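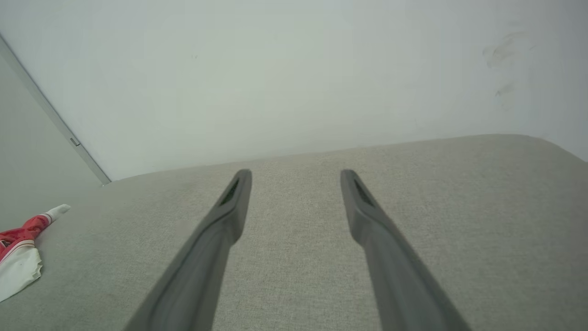

Sofa day at last! I gave the pale grey one a proper going-over this morning (seat, corners, down the back, the lot) and found two hair grips and a Bloxham bus ticket. The fabric's that flecky, linen-ish weave that hides crumbs until you sit on them. Still can't decide about the wall behind, it's so plain, maybe a picture from that shop in Narnau? Tea first, then cushion covers. May is for cushion covers.

Recent entries
Curtains, round 4
Clondus and back in the rain
The rug saga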